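Ticket 543 - towel cell, left arm late on handoff
Opened by Revathi Ramasamy, 2021-02-17

OK so I went through the usual stuff first! Restarted the controller, reseated the left wrist cable, re-ran homing on both arms. Homing passed, but the left gripper still reaches the pickup point 700 ms behind the right (limit is 200).

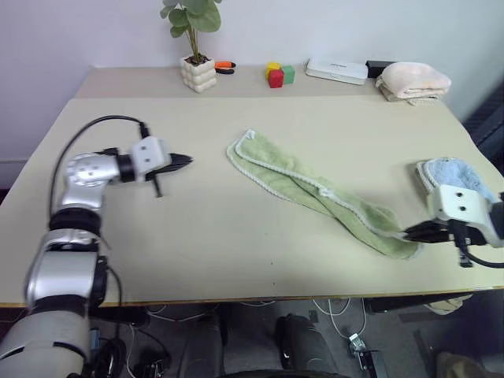 Right gripper on the green towel, left one open over the table.

I ran it 3 times with the same lag - so my money's on the old timing file from August. Anitha Warrier, can you send me the newer one before I touch the joint settings?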